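Hornbeam or beech for a narrow hedge?

Forum: Trees and Hedges

omholm_garden
2022-06-07
Hello all. I want to plant a hedge along 12 meters of fence. The soil is heavy clay and stays wet until late spring. The nursery in Nivbridge offers me beech, but my neighbor says hornbeam. I would like to keep the brown leaves in winter, so that the road is hidden. Which one do you recommend? I also have some seed from an old hornbeam, and a box with compartments to sort it by tree.

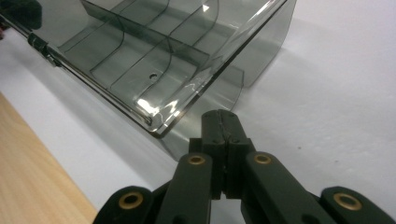 Re: Hornbeam or beech for a narrow hedge?

rustex
Hornbeam, without doubt. Beech does not like wet feet. I lost 4 young beeches on clay in their second winter, and the hornbeams beside them did not notice anything. Forget the seed if you are in a hurry — it can lie in the ground for a year and a half before it comes up.

claybank
I don't agree with "without doubt". My beech hedge is on clay too, on a small slope, and it is very good. The question is if the water stands or runs away. Dig a hole, fill it with water and look again the next morning. Beech also keeps its dead leaves better. Hornbeam keeps them only if you clip it in late summer, and even then it is thin by the end of winter.

rustex
A slope is a different thing. He wrote that the soil stays wet until late spring.

omholm_garden
It is flat, sadly. I did the hole yesterday evening, and there is still water in it now. So I think hornbeam. For the seed I don't hurry, it is more for pleasure.

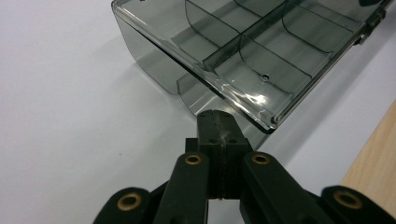 I counted on bare-root plants in November, 60 to 80 cm high. Is one row enough, or must I plant two?

goh
One row is enough for a narrow hedge, with some 30 cm between plants. Cut them back by a third after planting. Many people don't dare to do this, and then the hedge stays empty at the bottom.

claybank
I would not cut so much in the first year, only the long side shoots. But for hornbeam goh may be right, it is more forgiving.

omholm_garden
Thank you, I will order hornbeam and cut half of the row, then I can compare.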